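Talavera Household Table Collection: Data Card

Release notes and terms of use, Sturico Home Studies
Last revised 2020-08-06
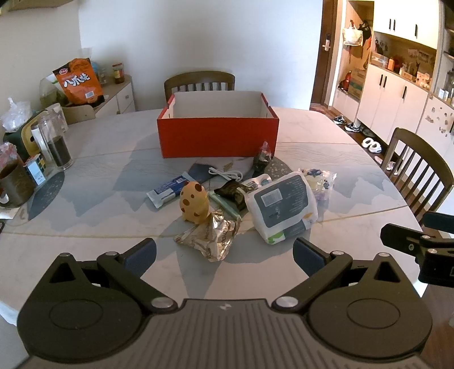 The Talavera collection records dining tables in ordinary homes in their everyday condition, between meals, when the surface is being used for something other than eating. It was assembled to support work on household sorting: which small things gather on a shared table, which of them are packaging, which are still in use, and where each would be put away. This card describes the contents of the release, the way items are named, and the conditions under which the material may be used.

Summary

Name: Talavera Household Table Collection
Maintained by: Sturico Home Studies
Subject: dining tables and the furniture and storage near them
Number of homes: 11
Number of still pictures: 1,000
Label language: English
Contact: Dorota Nowicki, records office

Scope

Each home contributed its main dining table. Desks, workbenches and kitchen counters were recorded only where they stand next to the table. Tables of any shape were accepted, including round tables and tables pushed against a wall. Chairs were left where the household had them.

The typical content is small and mixed. Snack packets and wrappers are the most frequent group, followed by drink supplies such as coffee and tea, then cables, pouches, toys and small boxes. Dinner plates and cooked food are rare, as households were visited outside mealtimes. Medicines, letters and identity documents were removed by the household before each visit and do not form part of the collection.

Item naming

Names are given from what can be seen on the outside of an object. A bag with an unidentified item inside is labeled as a bag, with the note "contents not identified." Brand names are not used as labels, even where they can be read. Writing in any language on a package is noted by language only.

The main groups are as follows.

Open boxes. A box standing open on the table, of any material. Color is recorded for the outside and, where visible, the inside. A red cardboard box with a white interior is entered as "box, open, red/white."

Wrappers and packets. Wrappers are marked "flat" or "crumpled." Foil is a separate entry and keeps its color, as in "foil wrapper, gold, crumpled." A sealed packet and an empty one often look alike, and annotators were instructed to leave the state blank in doubtful cases.

Jars. Glass jars are labeled with their visible contents where these are plain, for example coffee grounds. Lid color is recorded if a lid is present.

Cups and mugs. Color only. Whether a mug is full, empty or clean is not recorded.

Cables and pouches. Cables are marked "coiled" or "spread." Pouches are labeled by color and by whether they lie flat. No attempt is made to pair a cable with a device or with a pouch lying beside it.

Toys and figures. One entry per figure, with main color and markings. The kind of animal or character is not named unless all readers of the picture agreed on it.

Surroundings. Cabinets, chairs, doors, refrigerators and shoes left by the door are labeled as background. They are included in the release but carry no put-away destination.

Put-away destinations

Every table item has one of 3 destinations: discard, store nearby, or return to another room. Destinations were assigned by a member of the household and not by the annotators. The same object may therefore carry different destinations in different homes. One household regarded a tall jar of coffee as a permanent resident of the table and declined to assign it any destination; its entries are marked "stays." This value was later made available to all homes, and users should treat it as a fourth, optional entry.

Destinations describe what the household said it would do. They are not a record of what was done afterward.

Annotation and review

Labels were entered by Ksawery Pawlak and Renata Makowska. Each worked alone on a first pass, after which the two sets were compared. Disagreements were settled by Szymon Sadowski, who also reviewed 100 pictures in full. The most common disagreements concerned clear bags, which one annotator tended to treat as packaging and the other as containers. The current rule is that a clear bag holding anything is a container and a crumpled clear bag with nothing visible in it is packaging.

A second correction was made in January, when cartons and boxes were separated. Before that date a small drink carton and a small cardboard box shared a label. Users holding the earlier release should replace the label file in full, as partial updates will produce duplicate entries.

Known limitations

The number of homes is small, and all are apartments. Marble-patterned and wood surfaces are well represented; glass tables and tablecloths are not. Green and white packages seen against pale tabletops have a higher rate of missing labels than other items. Objects lying behind an open box are sometimes omitted, particularly small bags.

The collection should not be used to draw conclusions about the tidiness, diet or income of the households.

Files

The release contains a folder of pictures, a label file, a destination file and a list of homes identified by code name. The two code names most often cited in our own reports are Loltano and Flerkorness. Code names have no connection with the location or the residents of a home. Picture numbers run consecutively within each home and restart at the next one.

Privacy and consent

All adult residents gave written consent before recording and were shown the material before release. Pictures in which a resident could be recognized were withdrawn. Notes or photographs legible on refrigerators and doors were checked separately, and any that identified a person led to withdrawal of the picture concerned. A household may withdraw at any time, and withdrawn material is removed at the next revision.

Terms of use

The collection may be used for research and teaching without charge. Redistribution of the pictures requires written permission. Labels and destinations may be redistributed with this card attached. Published work should name the collection and state the revision used.

Corrections

Errors in labels should be reported to Zdzisław Pawłowska, giving the home code, the picture number and the proposed label. Reports are acknowledged in writing. Accepted corrections appear in the next revision of the label file, and the reporting party is credited unless they ask otherwise.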